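Orçamento para garras manuais de recolha de dados: comprar ou alugar?

Shona Katene
6 de fevereiro de 2023

Boa tarde. Preparo o orçamento para gravar tarefas com roupa em casas. O primeiro fornecedor, Harkov, pede 622 euros por cada garra manual. A Dunstan aluga por 251 euros ao mês. Precisamos de 7 unidades, a começar em março. Uma tarefa típica é com malha, como o casaco ou camisola às riscas sobre o lençol.
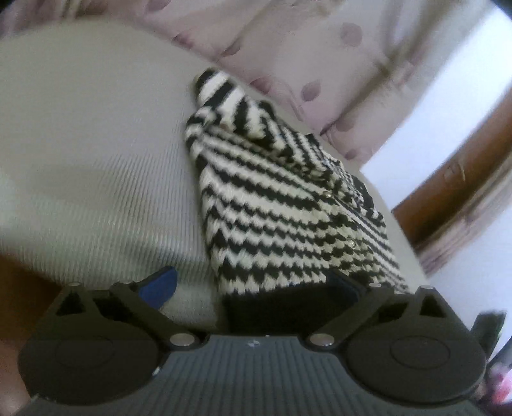 Vaughan Costigan
Se o projeto dura três meses ou mais, eu compraria. O aluguer de três meses já passa o preço da garra. Pergunte também pelos dedos de substituição, que no meu orçamento eu tinha esquecido.

Jarrah Costigan
aluga primeiro uma e depois vês

Paora Sheehan
Concordo com Vaughan, mas peça por escrito o prazo de entrega.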